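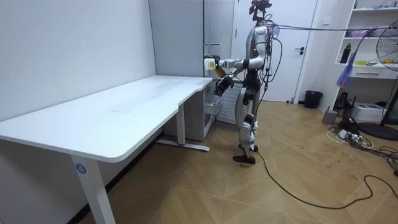

How often should an oiled parquet floor be re-oiled?

Once a year in living areas, and twice a year near entrances. Check in August, when windows are open and the oil cures faster.

Preparation

Vacuum along the grain. Wipe with a well-wrung cloth and leave overnight. Scuffed blocks can be rubbed by hand with 400 grit paper. Do not use a drum sander on herringbone, as the blocks run in two directions.

Application

1. Stir the oil. Pour a small amount onto a white pad.
2. Work in sections two rows wide, starting at the far wall.
3. Wait 20 minutes, then buff off all surplus. Oil left standing turns sticky.
4. Keep foot traffic off for 24 hours. Replace rugs after seven days.

Lay used cloths flat outdoors to dry. Oily cloths left in a pile can ignite.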